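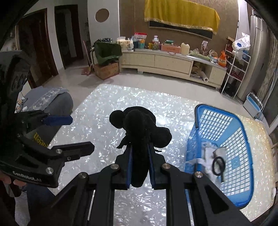 Black school trousers and tops fading to grey: what am I doing wrong?

Posted by Zineb El Sherbiny in Laundry and Clothes Care
February 5, 2024

I buy plain black clothes for work and for my son's school uniform, and they all end up the same dull charcoal colour within a couple of months. I bought two tops in December and the one I have washed most is already noticeably lighter than the other, mainly at the seams and cuffs.

I wash at 40 with ordinary powder and dry on the radiator or in the tumble dryer if it is raining. The mix is mostly cotton with a bit of elastane. The machine is a Luvholm, 16 years old, and the water here is very hard. I have tried adding vinegar to the drawer but could not see any difference. There is sometimes a pale, chalky streak on the darker things too.

Is it worth re-dyeing them, or should I change how I wash them first?

2 replies

Karim Chraibi

Change the washing first. There are probably two separate things going on.

The chalky streaks are most likely undissolved powder, possibly with limescale mixed in. Run one of the streaky items through a rinse and spin with nothing in the drawer. If the marks go, it was powder. Switch to a liquid meant for dark clothes. Powders sold for whites often have bleach in them, so check the box. Colour ones normally don't, but they can still leave residue in a short wash.

The fading at seams and cuffs is wear. The surface of the cotton gets rubbed and fluffs up, and the tiny loose fibres make it look grey even when there is plenty of dye left underneath. What helps:

Turn everything inside out and do up zips.
Wash at 30 on a gentle cycle with a slower spin.
Don't cram the drum. You should be able to get your hand in on top of the load.
Keep towels and jeans out of it.
Dry in the shade. The tumble dryer is hard on elastane as well, so use it as little as you can.

Wash less often if you can get away with it. Trousers that have been worn for one day in an office can usually be hung up and worn again. School trousers are another matter.

With hard water you need the dose given for hard water on the bottle. A lot of people use the soft water amount and then wonder why things come out dull.

As for dye, it works well on cotton but won't take on polyester, and a lot of uniform trousers are mainly polyester. The stitching is often polyester too, so it may stay whatever colour it is now. Read the label before you spend anything. If you do go ahead, weigh the clothes dry and buy enough for that weight, or black comes out as a muddy brown.

stenlow_mum

I just use the Wetano dark wash and it's been fine. Did a machine dye once on some old jeans and they came up nice, but run an empty hot wash afterwards. I forgot and had grey pillowcases.

Zineb El Sherbiny

Thanks both. I checked the labels and the school trousers are 65% polyester, so no dye for those. The box of powder does say it is for whites. I will get a liquid and turn the temperature down.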